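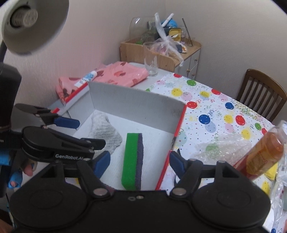
What should a letter of condolence say?
It should name the person who died, say plainly that you are sorry, and mention one thing you remember about them. Two or three sentences are enough.

Speaker notes, evening talk at the Bekidville library
Subject: reading other people's letters of condolence
Start 7 pm. Speak slowly. Water on the left side.

1. Opening
Good evening and thank you for coming. English is my third language, so please raise your hand if a word comes out wrong.
I will speak tonight about a small book, The Tastthorpe Letters, published by Thorlacius in their Hitero series. It is a collection of 82 letters of condolence which were found in one house in Tastthorpe. They were all sent to the same family, after 2 deaths in the same winter.
Hold up the book here. Pass it around after the break, please, as the spine of my copy is weak.

2. Why I bought it
I was looking for something quite different, a book on funeral food. The bookseller had put them on the same shelf. I read the first letter standing up and it was four lines long. It said that the writer had no words, and then it gave the price of potatoes.
Pause. People usually laugh here and it is fine to laugh.
I think the writer wanted to stay in the room a little longer. Potatoes were what he had to talk about.

3. How the letters are built
The editor sorts them by who wrote them: relatives, neighbours, people from work, church people, strangers. I prefer to sort them by what they do.
Some letters tell the family how to feel. "You must be brave." These are often from people who hardly knew them.
Some letters tell a story about the dead person. There are only 14 of these and they are the ones that were folded and unfolded the most. The editor's note on the paper is on page 31, read it aloud if there is time.
The others offer something. A bed for the night, a load of wood, a lift to the cemetery.
Read aloud: the letter about the borrowed ladder. Do not read the postscript, it takes the attention away.

4. Letters in other languages
Six of the letters are not in English. The book prints them in the original with a translation on the facing page. I can read two of them without help, and I am not fully happy with the translation of the second. The English says "our hearts are with you". The original is closer to "we are sitting with you". In the place where I grew up you do go and sit. You come into the house, you take a chair, and you may say nothing for an hour. When a person is too far away to come, the letter does the sitting.
Ask the room: what do people do in your family? Wait. Count to ten in the head before speaking again.

Break, fifteen minutes. Tea is at the back. 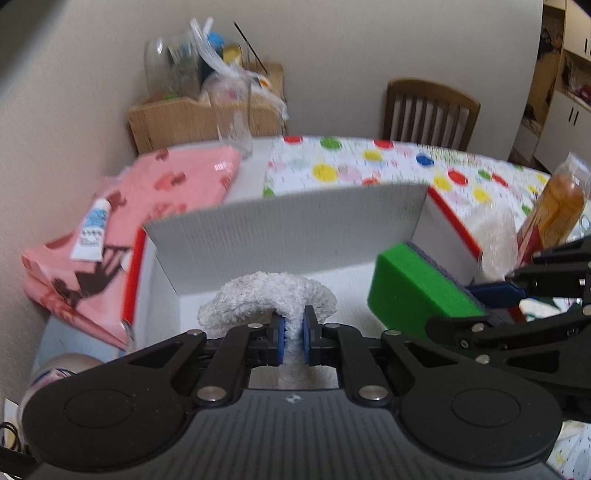 White terry cloth, with a green sponge to the right.

5. After the break: what the book leaves out
We do not have the answers. The family surely wrote back to some people, but those letters went to other houses. The introduction hardly speaks about this and I find it a weakness. It would be good to know if anyone ever replied about the potatoes.
There are also no children's letters, although children are mentioned many times. Perhaps they signed at the bottom of their parents' page. The book prints signatures in type only, so we can't see the handwriting.
The index is poor. "Weather" has an entry and "anger" has none, and yet there is plenty of anger, mostly at doctors.

6. The black border
Short section, skip if it is late.
Mourning paper had a black edge, and a wide edge was often a sign that the loss was recent or close. Several writers in this book apologise for using plain paper. One of them drew the border herself with a pen and ran out of ink on the third side.

7. Questions I can expect
Is the book in print? The paperback is. The hardcover must be found second-hand.
Is a text message acceptable? I think so, if it has a name and a memory in it. A card can come later in the same month.
What if I am very late? Write it. One letter in the book arrived in April, for a death in November, and it was kept with the rest.

8. Closing
Thank the library. Remind people to sign the sheet if they want the reading list. Collect my copy of the book before the chairs are stacked.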